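About Delteck

Delteck Supply sells fasteners, fittings and small metal hardware to repair shops, farms, builders and anyone else who walks up to the counter. We opened in one rented bay on the Siddiqui Road industrial park and have been in business for 16 years. We now have two locations, the original counter and a warehouse on the north side of town, where most phone and mail orders are packed.

What we carry

Our shelves hold bolts, nuts, washers, threaded rod, hose clamps, pipe fittings, brackets, hinges, springs and cotter pins. We stock inch and metric sizes in plain, zinc and stainless. Left-hand thread is kept in the common sizes only. If you need something odd, bring the old part in. We will measure it at the counter, and if we don't have it we will tell you who might.

We also carry the Nustano line of storage cabinets and drawer inserts, and we are a stocking dealer for Bronaretti hinges and latches. Special orders from either line usually take four to six business days.

How we sell

You can buy one bolt or a full case. Loose hardware is priced by the piece up to a box quantity and by the box after that. Account customers get a monthly statement and net terms. To open an account, pick up a form at either location or ask us to mail one. We need a tax ID and two trade references.

Bin service

For shops that go through a lot of hardware we offer bin service. We label your bins, agree on a minimum for each one, and come by every two weeks to fill them. You pay for what we put in. There is no charge for the visit inside the county. Outside the county we ask for a minimum order — call the warehouse and we will work it out with you.

Returns

Unused stock items can come back within 30 days with the receipt. Cut threaded rod and special orders can't be returned.

Our people

Nearly everyone on our counter staff worked in a shop, on a farm or on a job site before coming here. New hires spend their first weeks in the warehouse putting away stock, and move to the counter once they know where things are and what they are used for. We don't pay commission.

Hours and changes

The original counter opens early for contractors and closes at 4 in the afternoon. The warehouse pickup window stays open until 6. Both are closed on public holidays. The pickup window moved to the east side of the building in August, next to the loading dock, and there is parking for trailers along the fence.

Page updated July 2020
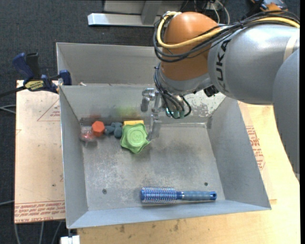 KUKA arm over a metal bin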